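Some notes on fake accounts, from two years of running spam control for the Clelix forum. Thread.

1/ We have about 3,000 active members. In one night last November we got 52 new signups with the same bio and different photos. That is how I got into this.

2/ We tried a scoring model first. It looked at account age, time between posts, and shared links. It did well on the old data and badly on the new accounts, which waited a week before posting.

3/ Ravindra Gautam suggested looking at who replies to whom. Real members talk to people outside their own group. The fake ones mostly liked each other's posts.

4/ We labeled 100 accounts by hand before training anything again. Shengli Xia and I did it separately and then compared. We disagreed on nine. All nine were real people who post very little.

5/ So the model doesn't ban anyone now. It puts the account in a queue and a moderator looks at it. Slower, but we get fewer angry emails.

6/ Signup checks helped too. We limit new accounts per address block and hold the first link for review. Kovard has a decent plugin for this. The Zellmont one kept timing out for us.

7/ Code for the reply graph goes up once I clean out the member names. Questions are fine in the replies, I check them in the evening.

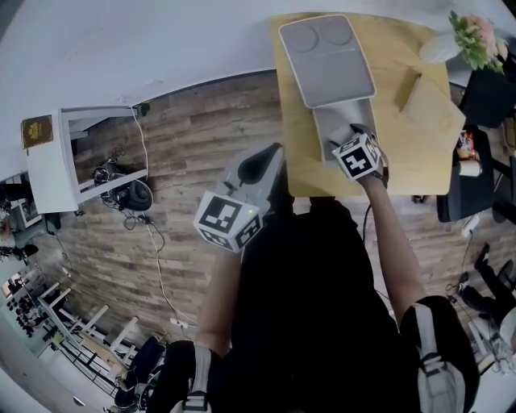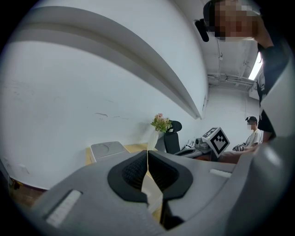 Gray grippers, two views.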